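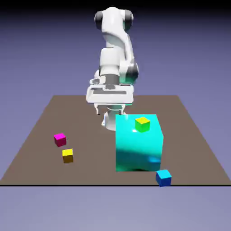

The block scene in the simulator, gripper open over the table.

I spent most of August collecting teleoperated demonstrations for a stacking task, and since two people have now asked how the setup works, I am writing it down before I forget the details.

The task is simple to state. There are a few small cubes and one large cyan block, and the instruction names a small cube and a destination. The destination can be a spot on the table or the top of the large block. The operator drives the arm until the named cube is there, opens the gripper, backs off and ends the episode. A policy is then trained on the recordings by plain behavior cloning.

The collection tool is called Flella. It reads a handheld six-axis controller, turns the motion into small end-effector displacements, and passes those to the simulator. A solver produces joint targets. Kieran Moynihan wrote the first version and I have mostly been breaking it since. Recordings go to a storage machine named Simon, where a script called Cumeck replays each one and checks that the final state matches the instruction.

I recorded 241 episodes. Cumeck rejected 48 of them. Most of the rejects fell into 2 groups.

The first group was early release. When placing on the large block, I tended to open the fingers while the cube was still slightly above the surface. It dropped, bounced and sometimes ended up over the edge. On a monitor it is hard to judge the last bit of height, and the shiny face of the cyan block does not help. I added a second view from the side, which fixed most of it.

The second group was approach collisions. With the large block close to the arm's base, the direct path to anything near it brings the gripper housing low over the top face. The fingers are slim but the housing is wide, and I kept watching the fingertips and forgetting the rest. The fix was a habit: go up first, travel, then come down. Villads Ingvarsson pointed out that the policy would learn the habit too, and it did. It now lifts before every move, including those where there is nothing in the way.

Hesitation is the other thing that carries over. If I stopped to think in the middle of a motion, the recording contained a stretch of near-zero actions, and a policy trained on enough of those will sit still at the same place. Flella now drops frames where the commanded displacement stays under a threshold and the gripper state is unchanged. The threshold took 7 attempts to set. Too high and it eats the slow, careful part right before contact – the part I most want to keep.

Cubes near the front edge of the table are still a problem. I randomize the starting positions, and some of them come out partly over the edge. A grasp that is slightly off pushes the cube to the floor and the episode is lost. I have left those starts in for now and tagged them separately.

Next is the same collection on Flurkarden, the physical bench. The controller mapping should carry over unchanged. The contact behavior will not, so I expect to redo the threshold. Bench time starts Monday.

Contact | Copyright, all rights reserved | Back to top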